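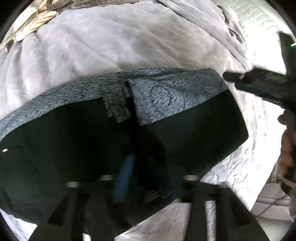

Bedroom walk-through, Ekenmont guest house, second floor. The standard is the same as last year: bed clear, floor clear, nothing near the heater that would rather not be near the heater. Room 2 was marked down on the first line, as there was a large dark garment spread over the bed, nearly black with heathered blue-grey material along one side and a panel of the same folded across it. The sheet under it was rumpled, which costs another point. Very handsome against the white, but the form has no box for handsome.

Bed and bedding
Sheet smooth and tucked: NO. See above.
Clothing off the bed: NO. The closet has 85 hangers. I did not need to go looking for a free one.
Mattress label legible: YES. It has outlasted two mattress covers and my patience.

Heat and power
Clear space around heater: YES. Tape on the floor still holds, mostly.
Cords not run under rug: YES, at last.
Lamp bulb 60 watts or under: YES.
Outlet cover by window: CRACKED. Reported in the last round as "cracked." It has not healed. Order one from Prerus and fit it before the next guest.

Ways out
Door opens fully: YES, once the laundry bag was moved. Please move it somewhere that isn't the hallway.
Window opens and stays open: YES to the first part. Prop supplied by a paperback.
Smoke alarm test: PASS. Loud enough to be heard in the yard, according to the yard.

Comments
Dark clothes on pale bedding are easy to spot. Dark clothes on the dark rug by the door are how people meet the dresser with their shins, so if it has to land somewhere, I suppose the bed wins - but fold it and hang it all the same.

Result: pass with corrections. Re-check in April, bed first.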